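29 Apr 2018

Slept badly and got up before six. Coffee, two slices of the rye bread Halina left, then the gas bill, which came to 64 and should have been paid last week. Paid it.

The plan for today was the back bedroom. Lena Mazurek comes on the evening train tomorrow and stays until she finds a place nearer to Kidatier, where she starts work. I have put this off since February. The room had turned into the place where laundry waits, and the bed was under most of it.

I carried everything out to the hall first and sorted it there. Towels went back to the bathroom closet. My winter things went into the big suitcase, which I then could not close until I took out the gray coat. Two shirts had missing buttons. I put them in the sewing basket, where there are already others, so I don't know when that will get done.

The mattress sits right up against the wall and that makes the sheet a nuisance. I used the beige one. The white ones are softer but one has a tear at the foot that I keep meaning to mend. I got the near side tight and then had to kneel on the bed to push the far side down, and of course that put all the creases back in the middle.

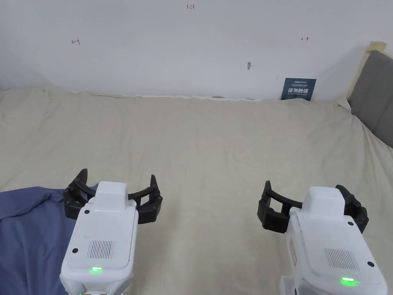

I smoothed it with my hands as well as I could and left the back edge as it was. Gisela Teuber irons her sheets. I did that for one year after I was married and then stopped, and the sheets have been fine.

Folding took until lunch. I fold shirts the way my mother did, sleeves back first, then in thirds, and the collar on top. Blue and dark things in one pile, light things in the other. Refugio called in the middle of it to ask whether I still had his ladder. I do. He will pick it up when he has the car.

Lunch was soup. Afterward I walked to Siketti for a pillow, as the spare one smells of the closet even after airing. It was 23 and I thought that was too much for a pillow, but the cheaper ones were flat already on the shelf. I also bought light bulbs.

The lamp in the back bedroom works now. The drawer still sticks – I rubbed a candle along the runner and it moves a bit better if you lift it. Lena can have the top two drawers and half the closet.

Rain from four o'clock on. Wrote to Themis about the summer and did not finish the letter. Must remember to clear a shelf in the bathroom before tomorrow evening, and to get milk.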